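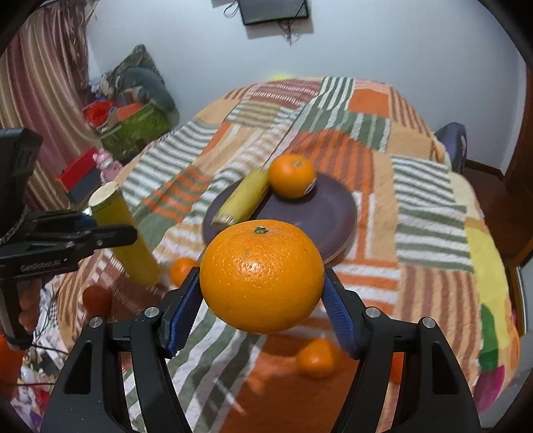
Two Weeks With the Sinano Hand-Held Gripper Kit

Posted by Danish Talpur, 8 August 2020
Filed under: Robots at Home, Reviews

I have wanted to write this one up for a while now, and since it is Saturday and too hot to do anything useful, I finally sat down with a big glass of iced tea and my notes (which are mostly written on the back of the packing slip, sorry).

The Sinano kit costs $499 and I ordered mine through Larville, who got it to me quickly and packed it well. You squeeze it, the two curved fingers close, and the recordings are meant to teach a robot arm to do the same thing later on. I don't own an arm yet! My cousin keeps asking when that part happens, and I keep changing the subject.

What I like best is the pads. They are blue and textured, and they hold a large orange from low down on either side, which I thought would be asking a lot of something so round and shiny. The little mandarins are fussier. I have to come in slower and straighter for those, and my first evening with them was mostly spent crawling after the ones that got away -- good exercise, I suppose.

I work on the bed, on our striped patchwork spread, with a plate in the middle to put the fruit on. The manual wants a table, but the bed is kinder to anything I drop, and to my back too.

Now for the grumbles. The manual is 40 pages and the part on calibration reads as if three people wrote it without meeting. The grip gets stiff on my thumb after 24 tries or so in one sitting, and I would happily pay a little extra for a softer trigger. I did look at the Boychuk model before buying, and it felt nicer in the hand, but the pads were hard and slick and I didn't trust them with fruit.

Would I buy it again? Yes, I think I would, though I'd wait for a sale. Next I want to try eggs, and my wife has asked that I do those in the kitchen.

1,566 views | 24 comments | Share this post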